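Interior Fit-out 2: Mezzanines and the Space Underneath
Week 6 handout

Read this before the tutorial and bring your scale ruler. The worked drawing is due 26th July. 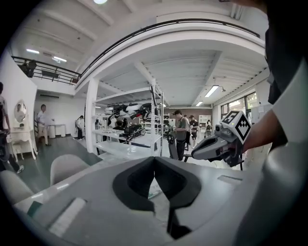 A mezzanine gives you two rooms for the footprint of one, and most student schemes spend all their effort on the top one. This week we look at the ground level: what holds the floor up, what gets stored there and where people sit.

Guardrails
For the exercise, draw the guardrail at 1000 mm above finished floor level. Vertical balusters are harder to climb than horizontal rails. If the edge of the slab curves, the handrail should follow the same line. Draw it in plan first, then set out the section.

Columns
Square columns painted white to match the slab edge tend to drop out of view. Put tall furniture beside a column and keep the walkway on the other side.

Open shelving
Open units suit equipment that gets picked up and put back several times a day. Use 335 mm as the clear depth for the exercise. Odd-shaped items need more height between shelves than you'd expect, so measure the largest one before you fix the spacing. Heavy things go low.

Tables and chairs
Light grey moulded chairs and white tables are easy to wipe down and show every mark. A dark grey floor hides scuffs but makes the area under a mezzanine look dimmer, so allow for extra lighting in your reflected ceiling plan. Leave room to push a chair back without hitting the shelving.

Exercise
Work in groups of 2. Draw one plan and one section through the mezzanine edge, showing the guardrail, a column, one shelving unit and a table with chairs. Label the colour of each finish.

Drawings go to Sumaiya Thambiah. Questions about the section go to Clyde Pettigrew. Marked work comes back in August.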